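Bench Jeweler and Engraver, Custom Orders (Full Time)
Posted by Rigoberto Bedoya, August
12 shares | 3 comments

Revel makes personalized jewelry to order. Most of what we sell is engraved: rings, bar pendants, cuffs, dog tags, and the occasional pocket watch somebody wants their grandfather's initials put back on. We are hiring one bench jeweler who can engrave, size, and finish pieces from start to ship.

The job is at our Zapata Street workshop. It is on site, full time, 7:30 a.m. to 4 p.m., with a paid half hour for lunch. There is no night shift. In the weeks before the winter holidays we ask for some Saturday hours, paid at time and a half.

What you will do

You will take orders from the front desk with the customer's artwork or wording attached, check the spelling and the layout against the order form, and send a proof back if anything looks wrong. You will engrave by hand and by machine, depending on the piece. Rings come through for sizing most days. You will also solder jump rings and bails, set small stones in bezels, polish, and clean. Finished work goes to Gilberto Urrego for a final look before it is packed.

A normal week is 44 custom pieces per jeweler. Some are quick, like a date inside a plain band. Others take most of a day. We schedule the slow ones first and do not pay by the piece.

What we need from you

At least 3 years at a bench, in a shop or on your own account. School time counts toward one of those years. You should be comfortable in sterling silver and in 14 karat gold. Platinum is a plus, but we see very little of it.

Hand engraving in script and block letters. We will ask you to cut a short test line in each during the interview. Bring your own gravers if you prefer them, or use ours.

Clear handwriting on job envelopes. Other people have to read them.

You do not need to know our order software, Flostari. It takes a morning to learn. You do not need retail experience either. Customers sometimes come back to the bench to talk over a drawing, but the front desk handles money and complaints. 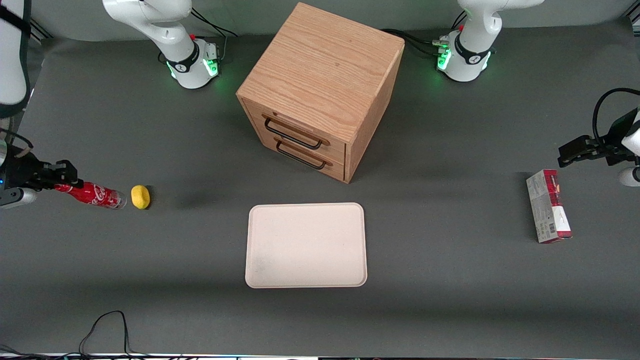

Two white robot arms at a gray work mat, one gripper closed on a Coca-Cola bottle.

Pay and benefits

Starting pay is $27 to $33 an hour, depending on the bench test. Pay is reviewed after six months and then once a year. Health insurance starts on the first of the month after you are hired, and we cover most of the premium for the employee. Dental is optional. You get ten vacation days the first year and fifteen after that, plus the usual holidays. The shop closes for the first week of January, and that week is paid and does not come out of your vacation.

We give each jeweler a tool allowance of $395 a year. Whatever you buy with it is yours to keep if you leave. Burs, saw blades, solder, and polishing compound come out of shop stock. Employees can also have 77 minutes of free engraving machine time per month for their own projects, booked through the sheet by the door. Metal for personal work is sold to you at cost.

How to apply

Send a resume and photos of five or six finished pieces. At least two should show lettering up close. Phone photos are fine, but please do not send filtered ones. If a piece was made with someone else, tell us which part was yours. A cover letter is optional.

Applications can be dropped off at the front counter or mailed to Revel, attention Rigoberto Bedoya. We read them as they come in and will keep the posting up until the job is filled. If we would like to meet you, Gilberto will call to set up a bench test. It takes two hours and you will be paid for it whether or not you get the job.

We are not taking apprentices this year. People who applied for the Verkach repair counter opening in the spring are welcome to apply for this one, but please send new photos.

3 comments | Share this posting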